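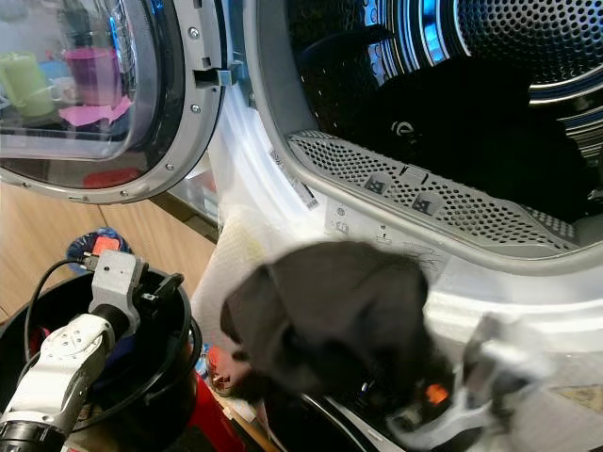

Dryer with door open, black garment in drum, filter grille at the front lip.

Ticket: dryer stops early, load still damp
Site: Hurnholm, laundry corner
Unit: front loader supplied through Virico
Status: open, waiting on part

Reported problem
Machine starts normally on the cotton program, runs a while, then stops with the filter light on. Clothes come out warm but damp. User has cleaned the filter and the light comes back on the next load. Started in June.

Check 1
Pulled the filter and rinsed both halves under the tap. There was a gray film on the mesh that brushing does not remove, most likely from dryer sheets. Dried it fully and refitted it. Ran one black garment on timed dry, 60 minutes. Light came on after 5. 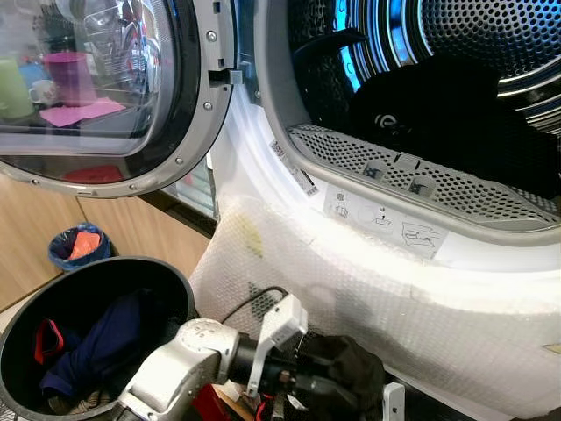
Film on the mesh is therefore not the whole cause. Asked user to stop using dryer sheets anyway until this is closed.

Check 2
Power off at the wall. Vacuumed the filter slot with the narrow nozzle and got out a plug of lint the size of a thumb. Wiped the moisture sensor strips with white vinegar on a cloth. Door seal wiped down, no tears found by hand.

Ran the same program again. It went 2 minutes longer than before and then gave the same light.
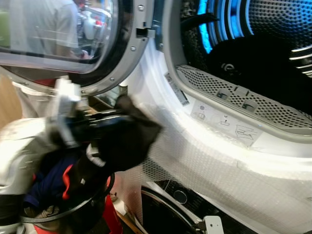
Heater measured cold: resistance is in range. Meter counter in the service menu reads 2,530 hours, so some wear is expected. Fan can be heard but sounds weak compared to the other Kragh unit on site.

Check 3
Spun the fan by hand with the rear cover off. It drags at one point in each turn. Bearing is suspected.

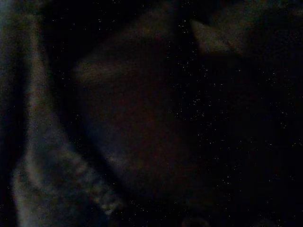 Fan assembly ordered from Hilline. Until it is fitted, half loads only, and clean the filter after each one. Do not run the machine overnight.

Will update when the part is in.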